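双腕セルにおける平面ターゲットへの接近動作と作業領域の分担
プロジェクト実習II 成果報告書

提出日:2024年9月7日
著者:Thiện Âu、Relu Anghel、Deividas Priedītis、Paraschiva Zamfir
指導教員:Ghislain Desjardins

1. 背景と目的

本プロジェクトは、前年度班が製作した卓上双腕セル「Stulau」を引き継ぎ、左右のアームが同一作業面を共有する際の動作分担を検討したものである。前年度の報告では、片腕による単純な接近・退避は再現できていたが、両腕を同時に動かした場合に一方の前腕が他方の経路をふさぎ、非常停止に至る例が残された。原因として挙げられていたのは干渉判定の閾値であり、待機姿勢そのものは検討の対象になっていない。

今年度の目的を次のとおり定めた。
(1) 待機側アームの退避姿勢を定義し、動作側アームの可動範囲を確保する。
(2) 作業面上の赤い正方形ターゲットに対し、角度が任意であっても接近姿勢を一意に決定できるようにする。
(3) 試行記録の形式を統一し、次年度班が再解析できる状態で残す。

把持力の制御、および両腕による協調把持は対象外とした。当初計画には協調把持が含まれていたが、1月の中間審査で工数の見積りが過小であると指摘を受け、範囲を縮小した。

2. 座標系と制御の構成

作業面の手前左の角を原点とし、前縁に沿って右向きをx、奥向きをy、鉛直上向きをzとした。各アームのベース座標系は前縁のレールを基準に定義し、セル座標系への変換行列を左右別に保持する。変換行列はベースを着脱するたびに取り直す必要がある。前年度はこの手順が文書化されておらず、設定ファイルの値と実機が一致しない状態で実験を開始したため、最初の測定結果はすべて破棄した。

制御プログラムには学科共用のFlomumを用いた。Flomumは左右の腕を独立したプロセスとして扱い、上位の調停プロセスが作業面の占有権を発行する。占有権を持たない腕は退避姿勢に留まる。占有権の受け渡しは、動作側の手先が上昇完了位置に達し、かつ全関節の速度指令がゼロになった時点で行う。位置だけで判定していた版では、減速中に次の動作が始まり、経路の余裕が設計値を下回った。

3. 退避姿勢の検討

退避姿勢の候補は4種類とした。A案は両腕とも手先を前縁側へ引き込む姿勢、B案は肘を大きく畳んで手先をベース直上に保つ姿勢、C案は待機側の手先を作業面の奥の角付近まで伸ばす姿勢、D案は待機側を作業面の外側へ逃がす姿勢である。

A案は移動距離が最短であったが、肘が中央へ張り出し、反対側の腕が手前中央に入れない。B案は省スペースであるものの、折り畳み時にケーブルの曲率が厳しくなり、長時間の保持には適さないと判断した。D案は側面の壁までの余裕が不足し、シミュレーションの段階で除外した。

残ったC案は、前腕を作業面の側縁に沿わせる点に特徴がある。前腕が側縁にほぼ重なるため、中央から反対側にかけての領域が開く。欠点は復帰に要する時間であり、占有権の交代が頻繁な作業では全体の所要時間が延びる。今年度の課題では交代の頻度が低いため、この欠点は許容した。

以降の試行は、左腕をC案の退避姿勢とし、右腕のみをターゲット上へ動かす構成を基本とした。右腕の手先はターゲットの辺の向きにかかわらず上方から進入させる。 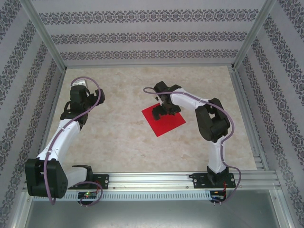

Brestier工科学院 機械制御学科 双腕セル班
左腕の手先は奥の左角付近、右腕の手先は赤いターゲットの上方。両腕のベースは前縁の溝付きアルミレール上にある。

4. ターゲットの角度推定

ターゲットは正方形であるため、回転対称性により角度は90度の範囲で定義すれば足りる。推定は、色相による領域抽出、輪郭の直線近似、隣接二辺の交点計算の順に行う。直線近似には領域の境界点のうち、グリッパの影響を受けない区間だけを使用する。

問題となったのは遮蔽である。右腕のグリッパがターゲットの上に入ると、固定カメラからは奥側の角が隠れる。四つの角をすべて検出することを前提とした前年度の処理は、この状態で推定を打ち切る。今年度は、見えている二辺以上から残りを復元する方式に改めた。辺長は既知の値として与え、復元した角が実測の輪郭と矛盾する場合のみ推定失敗とする。

角が手前を向く配置では、左右に伸びる二辺が長く見えるため推定は安定した。辺が前縁と平行に近い配置では、奥の辺がグリッパに隠れる割合が増え、奥行き方向の推定値にばらつきが出た。この傾向は、進入前に一度だけ推定を行い、進入中はその値を保持することで実用上は回避できる。ただし、進入中にターゲットが動いた場合には対応できない。

背景の扱いについても記す。セルの奥と左右の壁には装飾模様の帯があり、灰色の花柄と渦巻柄が繰り返されている。色相抽出には影響しないが、特徴点に基づくカメラ姿勢の補正を試したところ、類似した模様どうしの誤対応が多発した。対応点の探索範囲を作業面の縁の周辺に限定し、壁面の特徴点は使用しないこととした。作業面もベージュとクリーム色のまだら模様であるため、明度のみを用いた領域分割は採用していない。

5. 配線

ケーブルは腕のリンクに沿わせ、基板へ戻す経路とした。制御基板は左右それぞれのベースの下方に置いている。紫色のケーブルは手先の付近で輪を作り、前腕から肘を越えて下へ回る。輪の大きさは手先の旋回に必要な余長から決めたもので、余長を詰めると手首の旋回端で張力がかかり、長くすると輪が作業面側へ垂れる。

固定点の位置は、担当のZamfirが旋回端ごとに張りを確認しながら調整した。最終的な位置は引き継ぎ資料の配線図に記入してある。ベースと基板の間の赤い細線については、コネクタの抜けを防ぐ対策が十分ではない。着脱作業の前後に目視確認を行うこと。

6. 試行結果

C案を適用した接近動作を262回実施した。目標位置への到達判定に失敗したものは29回である。失敗の主因は角度推定の打ち切りであり、辺が前縁と平行に近い配置に偏っていた。次に多かったのは調停プロセスの応答待ちによる時間切れで、記録装置への書き込みが集中した時間帯に発生している。腕どうしの干渉による停止は、C案の適用後には記録されていない。

関節指令と実測値の組は2,084点を抽出し、追従誤差を評価した。誤差は肩関節で小さく、手首の旋回軸で大きい。手首の誤差は旋回方向の反転直後に集中しており、ケーブルの抵抗と減速機のがたの双方が考えられるが、両者を分離する実験は行っていない。Priedītisが作成した解析スクリプトは反転直後の区間を自動で抜き出すので、追加実験の際にはそのまま利用できる。

前年度の結果との直接比較は行わなかった。座標変換の定義が異なり、到達判定の基準も記録されていないためである。

7. 考察

退避姿勢の変更のみで干渉を抑えられたのは、今年度の作業が作業面の片側に集中していたことによるところが大きい。ターゲットが左奥に置かれる場合、左腕の手先が占める領域と重なるため、C案は成立しない。その場合には左腕を動作側とし、右腕を対称な姿勢へ退避させる必要がある。役割の切り替えはFlomumの設定で可能であるが、切り替え途中に両腕が中央へ寄る区間があり、経路点の追加が要る。

角度推定を一回に限る方式は暫定的なものである。手先側に撮像手段を追加すれば遮蔽の影響は小さくなるが、可搬質量と配線の増加を伴う。Anghelはカメラを固定したまま視点を二つに増やす案を支持しており、Âuは推定値の時間方向の平滑化で足りるとの立場である。班としての結論は出していない。

8. 次年度班への引き継ぎ

・ベース着脱後は変換行列を必ず再取得し、取得日と作業者を設定ファイルの先頭に記入する。
・退避姿勢の関節角は左右で符号が異なる軸がある。左腕の値を右腕に複写しない。
・セルの使用予約はMoldovan実験棟の予約表による。隣室の装置と電源系統が共通のため、起動時刻をずらす。
・試行記録は一回につき一ファイルとし、失敗した試行も削除しない。
・調停プロセスの時間切れは未解決である。ログの書き込みを別プロセスに分ける修正案が開発ブランチに残っているが、動作確認は済んでいない。

執筆分担:第1章・第7章 Âu、第2章・第3章 Anghel、第4章・第6章 Priedītis、第5章・第8章 Zamfir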